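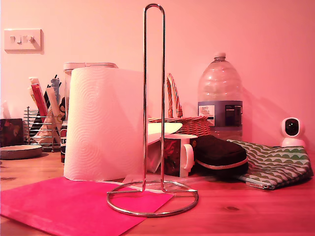

Nekeck has settled its equipment plan for the coming year, and after what Mélanie Sawatzky calls "a great many pots of tea and rather more spreadsheets than I ever hoped to own", the household robotics group will be spending £217,000 on arms, grippers, spares and the less glamorous bits and pieces that keep them going. The first orders go out in June.

Regular readers will remember that the group spent most of last year making do with one set of equipment for its home tasks, which cover the sort of thing most of us do without thinking while the kettle boils: putting a fresh roll on the kitchen towel holder, stacking coasters, moving a mug out of harm's way. There are now 30 tasks on the list. With a single set to go round, anyone who wanted an afternoon on the equipment had to book it well ahead, and if a cable went or a motor needed looking at, everybody's afternoon went with it.

So the biggest item in the new plan, at £70,000, is a second complete set, matched as closely as possible to the first. Sawatzky, who runs the group and wrote most of the plan herself, says she was tempted more than once by something newer and shinier. "I had the brochure for a lovely machine on my desk for weeks, and I'm still rather fond of it," she told us. "But it would have needed its own mounts, its own software and its own box of spares, and then we'd have been learning two of everything. I'd sooner have two sets that everyone in the building already knows how to use. If a part fails on one, we can borrow it from the other and get on with the day."

The supplier will be Prosine, which has looked after the present set since it arrived. Two other firms were asked to quote and one of them came in a little cheaper on the arm itself, but the price did not include installation or training, and by the time those had been added the difference had more or less melted away. Prosine has also agreed to hold the quoted price until the end of the summer, so that the group can take delivery when the room is ready for it and no sooner.

Grippers took up the next largest share of the conversation, and quite a lot of the tea. The group has been working with simple two-fingered ones, and there was a real case for moving to something with more fingers and a good deal more cleverness in it. Amrit Gagnon, who does much of the day-to-day work with the arm, was asked to go through the whole task list and say honestly which jobs could not be attempted with two fingers. His answer was that most of them could, provided the fingers were a sensible shape and somebody had thought about where they ought to go.
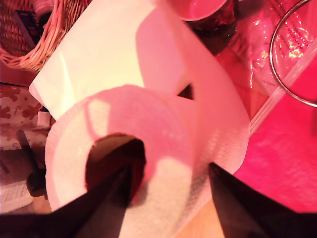
Two gripper fingers on a roll of paper towel, with the tip of one in the hollow core.

"Paper towel is my favourite one to talk about, because people think it's going to be easy," said Gagnon. "It's light and it's soft, it squashes if you hold it too firmly, and there's always a loose sheet wanting to go its own way. You've got the tube in the middle that has to line up with the rod, and if you tilt it even slightly you catch the edge. I could happily spend a month on it. But I didn't think a more expensive hand was the first thing we needed. I wanted spare fingers, and I wanted a few different shapes to try."

He has got his way. The plan allows for seven pairs of spare fingers in the first order, four to the present pattern and three in new shapes which the group will draw up itself and have made locally at Cloutier, the machine shop on the other side of the canal. Solange Girard at Cloutier has already had the drawings on her bench and sent back a page of suggestions, chiefly to do with making the tips replaceable so that a worn end doesn't mean throwing away the whole finger. It adds a little to the price of each pair and ought to save a fair bit over the year. The group was delighted with the page, and most of it has gone straight into the drawings.

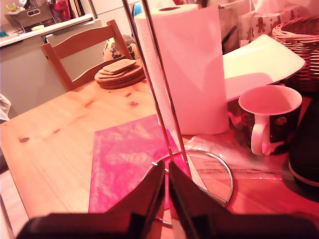 There was a longer discussion over where the work should be done, and this is the part of the plan that changed most between the first draft and the last. The early version had a sum set aside for fitting out a purpose-built test area, with plain benches, fixed lighting and everything screwed down in its proper place. That has been dropped almost entirely. Gaétan Nguyen, who looks after safety and premises for the group, argued that the tasks are meant for people's homes, and that homes have chairs pulled up at odd angles and a basket of this and that on the table, and lighting that suits the people living there. He would like the equipment to meet those things early on.

The money saved has gone into two wheeled bases, extra guarding, and a decent set of cases so that the second set can be moved between rooms without anybody putting their back out. Nguyen has asked for proper emergency stops on both sets too, placed where a person standing on either side can reach one, and he has asked that they be fitted before any other work starts. Training is included for everyone who will be near the equipment, including people who only come in to watch. "It was the one line I wouldn't let them trim," he said, quite cheerfully.

Software and storage come next. The group's scheduling will be handled through Tasteo, the booking system it already uses for its meeting rooms, which turned out to need only a small addition to cope with arms and grippers as well. It isn't the grandest arrangement, but everyone has a login and knows where the buttons are, and the cost of the extra licences is small enough that it scarcely shows on the page.

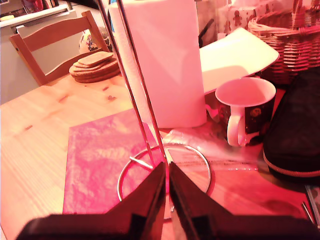

Then there is the line marked "household", which has caused a certain amount of amusement and which Sawatzky defends warmly. It covers kitchen roll, mugs, coasters, baskets, cloths and bags, all the ordinary things the tasks are made of, and it is larger than you might expect. Last year these were bought out of petty cash as they were needed, with the receipts turning up in coat pockets weeks later. From now on there will be a monthly order and a cupboard to put it in.

Mervin MacPherson, who keeps the accounts and has had rather a lot of those receipts across his desk, said he was very glad to see it written down at last. He has also put by a sum for repairs, to be left alone until the autumn, when the plan will be looked at again. Should it still be there by then, Gagnon has first call on it for a better wrist camera. If it has been spent, the camera waits until next year.

Delivery of the second set is expected towards the end of the summer, with the training sessions to follow as soon as it is in and checked. Anyone who already works with the present set and would like a place should let Nguyen know before the end of June. Morning sessions begin at 9.30 and there will be an afternoon one for those who can't manage the mornings.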